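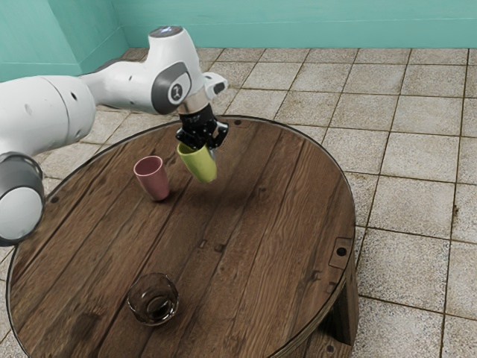
Un gobelet vert clair et une table ronde en bois : côté vaisselle, on ne va pas chercher plus compliqué.

Bon, le chocolat chaud épais. Je vous en parle depuis décembre et vous êtes plusieurs à m'avoir réclamé la recette, alors je m'y mets ! C'est celle que Wanting Bai m'a apprise quand on partageait la cuisine minuscule de la rue Callever, à l'époque où on n'avait qu'une seule casserole pour deux (et elle accrochait, la garce).

Pour 2 grands gobelets, il vous faut :
50 cl de lait entier
100 g de chocolat noir à 70 %
1 cuillère à soupe rase de fécule de maïs
1 cuillère à soupe de sucre roux
1 pincée de sel
un bout de bâton de cannelle, si vous aimez

Étape 1 : l'infusion
Versez le lait dans la casserole, mais gardez-en un petit fond de verre bien froid pour la fécule. Mettez la cannelle et chauffez tout doucement. Dès que ça frémit sur les bords, coupez le feu, couvrez et laissez infuser 15 minutes. Moi j'en profite pour hacher le chocolat au couteau — assez fin, sinon vous allez touiller jusqu'à demain.

Étape 2 : la fécule
Délayez-la dans le lait froid que vous avez gardé. Froid, hein ! La première fois je l'ai jetée direct dans la casserole brûlante et j'ai passé la soirée à pêcher des grumeaux à la petite cuillère. Si ça vous arrive quand même, un coup de passoire fine et on n'en parle plus.

Étape 3 : on mélange
Retirez la cannelle, remettez sur feu doux et ajoutez le chocolat en deux ou trois fois, au fouet. Quand c'est bien lisse, versez la fécule délayée, le sucre et le sel. Continuez de fouetter jusqu'à ce que ça nappe le dos de la cuillère. Ça épaissit d'un coup, alors ne partez pas répondre au téléphone à ce moment-là (je sais de quoi je parle).

Étape 4 : le service
Laissez reposer deux minutes hors du feu, puis versez. Je préfère les gobelets aux tasses à anse, on a les deux mains autour et en hiver c'est quand même la moitié du plaisir. 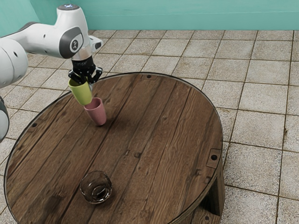
Le gobelet vert, au-dessus de la même table ronde.

Pour le garder : au frigo, dans un bocal fermé, 24 heures maximum. Il va figer comme une crème dessert, c'est normal, et d'ailleurs c'est très bon comme ça, à la cuillère. Pour le réchauffer, ajoutez un trait de lait et allez-y à feu très doux en fouettant.

On m'a aussi demandé si ça marche avec du lait d'avoine. Oui, mais il épaissit déjà un peu tout seul à la cuisson, donc mettez moitié moins de fécule. Avec le lait d'amande j'ai trouvé ça fade, il faudrait peut-être forcer sur le chocolat. Et si vous n'avez que du chocolat au lait dans le placard, supprimez le sucre, vraiment.

La prochaine fois je vous donne les petits biscuits à l'orange qui vont avec, le temps de remettre la main sur mon carnet !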